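A Gripper Built Between the Laundry and the Back Door

Home automation used to mean a thermostat with opinions. A small number of builders now want machines that pick things up, and the parts have become cheap enough that a spare room will do for a workshop. The hard part is no longer the motor or the controller. It is the last inch, where a finger has to close on a sock, a pen cap or a dropped coin and hold it without crushing it or pushing it away.

Natália Carrilho has spent most of a year on that last inch. She designs pump housings for a living and builds at home in Brillatstead, in a room that also holds the ironing board and two bicycles. Her project is called Endia. It is a two-finger gripper on a hand-held body, with a camera looking down past the fingers. She carries it through a task herself, records what the camera sees, and uses the recordings to train a policy that will later run on an arm. The arm is still in pieces on a shelf. She sees no hurry.

"If I can't do the job with the tool in my own hand, there is no point in bolting it to a motor," she says. "The hand-held version tells me quickly whether the fingers are wrong."

They have been wrong several times. The first pair was printed in rigid plastic with flat inner faces. They worked on boxes and failed on almost everything else. The second pair had shallow grooves, which filled with lint. The third was wider, with a softer contact surface, and it did well until she started working at floor level.

Working at the floor

A floor is a poor place to test a gripper and a good place to learn from one. On a bench, the operator can bring the fingers in level and stop short of the surface. Down low, the wrist runs out of travel and the approach angle gets steeper. One finger touches before the other, the tool tips slightly, and the leading edge scrapes.

Carrilho's answer was to accept the contact and plan for wear. The fingers are treated as consumables, held by screws and swapped without disturbing the camera. She keeps the old ones in a drawer with the print settings written on masking tape, and compares edges when a new batch comes off the printer.

Her floor runs follow a fixed pattern. She starts with the fingers open over bare floor, holds still, then moves to the object. The open start gives the training software a consistent first view and gives her a look at both tips before anything is between them. A run with a bad start is deleted on the spot.

The latest set came to 883 runs. She discarded 200 of them, most for motion blur and the rest because the object had slipped while the fingers were closing. Slips are useful in principle, but she wants them labeled and stored apart from the clean grasps, and she had not yet written the code to do it.

Light turned out to matter more than she had planned for. A pale wood-grain floor throws back a good deal of it, and a bright patch can wash out the contrast that the software needs to find an edge. Black fingers help, because they stay easy to separate from the background. A pale object on the same floor does not get that help.

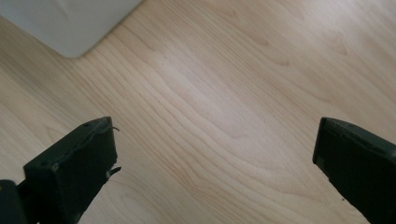 What wears out first

The inner edge goes before anything else. It takes the load when the fingers close and the scrape when they meet the floor, and once it turns ragged the grip on thin objects becomes unpredictable. A rough edge will still lift a block. It will miss a playing card, or catch one corner and spin it.

Loose material at the tip is a separate problem. A strand or a chip sticking out of the finger shows up in every recording made with it, and a policy can come to depend on that shape. Change the finger and the picture changes too. Carrilho's rule is to inspect the tips every 5 runs and trim anything that projects. She admits the rule slips late in the evening.

The alternative is a molded finger. Rutkowska, a small supplier she has used for pump seals, quoted for a short run in a tougher compound. The price was fair for a product and steep for a hobby. She has put it off until the geometry settles.

For now the work continues in print. The next pair has a rounded inner edge and a slightly longer tip, and the screw positions are unchanged so that it will fit the existing body. She plans to take it to the Hasside shared workshop in November, where there is a proper force gauge, and to repeat the card test on both old and new fingers before she puts the arm together.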